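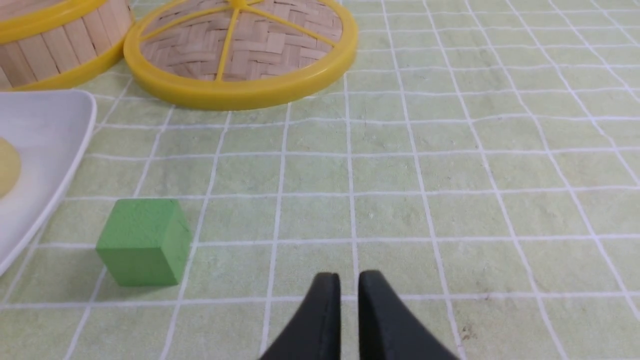
README for the Basedham table notes

Hello, and thanks for opening this before anything else. I'm Panagiotis Nedeljković and I look after the Basedham set, which is a pile of short notes and pictures to do with small things on a table. Blocks, plates, buns, baskets, that sort of stuff. It began as a list on the back of a Hurnis delivery slip and it has got rather out of hand.

What's in it

There are 3,360 entries, sorted into 52 folders. Each folder has its own notes.txt, and please do read it, as I put all my grumbles in there. Names go thing first, place second: cube_cloth, bun_steamer, lid_table. If you find one the other way round it's from before October, when I hadn't made up my mind.

The cloth

Pale mint green with a grid of thin white lines. I'm very fond of it! The lines are a bit soft and uneven, so don't use the squares for measuring -- they're handy for saying "left a square, up a square" and that's as far as I'd trust them. There's a small dark speck beside one of the lines. I've left it in the notes as "speck" and some people use it as a landmark.

The cube

Green wood, darker than the cloth, edges a little worn. Green on green is a pain if you're sorting by colour alone, so go by the shadow along the base or by the top face, which comes out lighter. The white thing with the raised rim is down as "plate" in some folders and "tray" in others. Both mean the same item and I will tidy that up one day (Trajkovski has asked me twice).
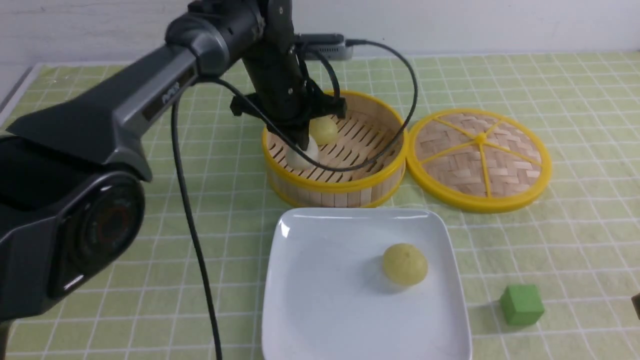

Basedham Notes, Issue 2

The steamer

My favourite bit, this. It's a round bamboo basket with slats for a floor and bright yellow plastic round the top edge, plus another yellow band at the base. The lid is woven, with six yellow spokes meeting at a little hub, and it gets its own label, "lid", even when it's lying flat right next to the basket.

For buns we have "bun_white" and "bun_yellow". The yellow is a light one, so check it against the white before you label anything. A bun counts as "in" when it's resting on the slats and "held" when it's off them, however low it is. Sundville used to count both as "in" -- if you're merging their older lists, change those first.

Known niggles

Folder 52 is still missing its notes file.
"Basket" and "steamer" both turn up as labels. Search for both.
Spelling is British, so it's "colour" in every column heading.

Corrections are welcome. Put the folder number in the subject line and I'll get to them on Tuesday.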